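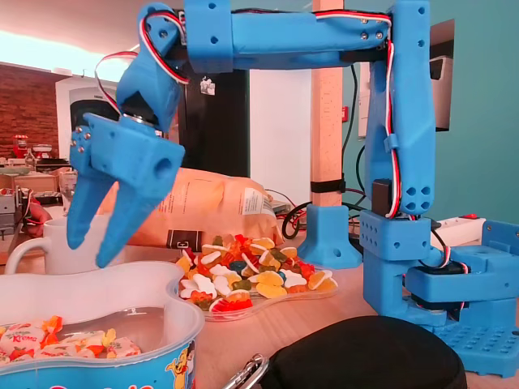 *The blue arm over the light wooden tabletop.*

**Dobson Community Kitchen**
April 2023

**1/** The Dobson Community Kitchen is pleased to share its revised guidance on cooking dried beans and lentils at home. The guidance replaces the leaflet issued in March. Residents who hold a copy of the earlier leaflet are asked to discard it, as the soaking times for chickpeas were printed incorrectly.

**2/** The revision was prepared by Ratih Hutapea and Kirsten Eskildsen of our teaching staff. It draws on questions received at the Brarnevgate counter over the winter. We received 456 written questions in that period, and beans that would not soften were the most frequent subject.

**3/** Begin by sorting. Spread the beans on a tray and remove any stones, broken pieces or shriveled beans. Rinse under cold running water in a colander. Lentils and split peas should be rinsed until the water is clear.

**4/** Soaking. Kidney beans, navy beans, black beans and chickpeas should soak for 12 hours in plenty of cold water. Use a bowl much larger than you think necessary, for the beans will swell. In warm weather the bowl belongs in the refrigerator.

**5/** Lentils and split peas do not require soaking. Mung beans may be soaked for 2 hours if a softer result is wanted, as in the sweet porridge taught by Yanti Oei.

**6/** Discard the soaking water. The earlier leaflet suggested keeping it for soup, and we no longer recommend this. Rinse the beans, place them in a heavy pot and cover with fresh water.

**7/** A note on safety, which we ask every reader to observe. Red kidney beans must be boiled hard for at least ten minutes before the heat is lowered. They should never go into a slow cooker raw. Beans that have been undercooked can cause serious stomach illness. Canned kidney beans have already been cooked and may be used as they are.

**8/** After boiling, lower the heat until the surface barely moves. Partly cover the pot. Skim off the foam during the first few minutes and top up with hot water whenever the beans rise above the liquid.

**9/** Salt. Many households were taught that salt toughens beans. Our cooks salt the water from the start and have found the skins tender and the flavor better. One teaspoon for each pound of dried beans is sufficient. More may be added at the table.

**10/** Acid is a different matter. Tomatoes, vinegar, lemon juice and tamarind slow the softening considerably. Add them once the beans are fully cooked. Of the failed pots described to us, a great many had tomatoes in them from the beginning.

**11/** Hard water may also cause difficulty. Residents of the Pokton side of town, where kettles scale quickly, may add a small pinch of baking soda to the pot. Too much gives a soapy taste and a mushy bean.

**12/** Testing. Remove several beans from different parts of the pot, let them cool and bite each one. All should be creamy to the center. If one is chalky, return the lid and continue. Old beans may take twice as long as new ones, and some will never soften fully.

**13/** Let cooked beans cool in their liquid, in shallow containers, and refrigerate promptly. They keep for three to four days. They may also be frozen in their liquid for several months. Leave room at the top of the container.

**14/** Suggested use: Fasil Gebremichael's red lentil stew. Cook two chopped onions slowly in a dry pot until they color, then add oil, berbere, garlic and ginger. Stir in one cup of rinsed red lentils and three cups of water. Simmer until thick, stirring often toward the end. Salt to taste. Red lentils will soften with the spices already in the pot.

**15/** Correction to the post above: the stew serves four as a main dish. The printed card says six, which assumes that it is served with other dishes and flatbread.

**16/** Printed copies of the guidance may be collected from the Brarnevgate counter during opening hours. The first printing was 1,151 copies. Large-print copies are available on request. Please ask for Mawar Yusof.

**17/** The Ruster dry goods store has agreed to mark its bulk bins with the month in which each was filled. We are grateful for this. Shoppers should choose the most recent beans and, at home, avoid pouring a new bag on top of an old one.

**18/** Questions about pressure cookers are not covered in this edition. Cooking times differ a good deal between models, and readers should follow the manual supplied with their own. A separate sheet is in preparation. Replies to this thread are read by the teaching staff each morning.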